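Juin, cahier d'atelier, 16 h

Bon, la teinture à la garance, troisième bain ! J'ai repris la laine Tiltia (27 g par écheveau, mordancée à l'alun hier soir) et je suis montée tout doucement, sans jamais dépasser 65 degrés. Le rouge tire encore sur la brique, je soupçonne l'eau, trop douce ici. Le lot Prantl, lui, a mangé la couleur d'un coup.

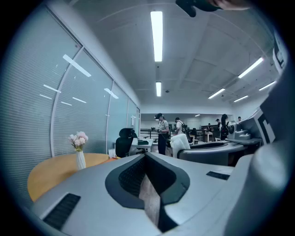 Côté cloison vitrée, stores gris clair.

Pour la suite : ajouter une pincée de craie, laisser refroidir dans le bain toute la nuit, et peser les racines AVANT de les broyer (oui, encore oublié). Il reste 95 g de poudre Grultard, de quoi faire 2 essais. Commander chez Talov.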